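Inicio | Número actual | Archivo | Envíos | Buscar

3.2 Lo que aprendimos de la madera clara

Reconozco que llegué a este estudio convencida de que a la gente le importaba sobre todo el precio. Mingxuan Shen, que firma conmigo el trabajo, me lo discutió desde el primer café, y los cuestionarios le dieron la razón (¡y de qué manera!). De las 497 personas que contestaron en Clernia, casi todas se pusieron a hablar del tacto, del color con los años, de la mesa de su abuela... y el dinero salía al final, cuando salía.

Les pedimos también que ordenaran 26 adjetivos según encajaran o no con los muebles de su casa. «Cálido» ganó en los tres barrios, algo que ya contaba Feng en su encuesta anterior, pero «limpio» quedó segundo y eso sí que me pilló desprevenida. Yo asociaba lo limpio con el blanco y el metal, y resulta que para muchos es una madera pálida, de veta suave, con pocos adornos. En las entrevistas de diciembre insistimos en ello y salió otra vez la misma idea: que entre luz por los huecos, que el mueble no pese a la vista.

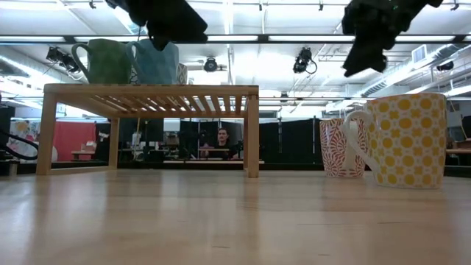
Figura 3. Estante bajo de listones sobre un tablero, ambos de madera clara.

Con los muebles oscuros las respuestas fueron mucho más cortas, y casi siempre hablaban de herencias. Dejo el asunto para la sección 3.3, donde comparo estas entrevistas con las de Fliruteo.

Artículos relacionados
- Barnices domésticos y memoria familiar
- El taller Zornetti y sus clientes
- Comprar de segunda mano en Clernia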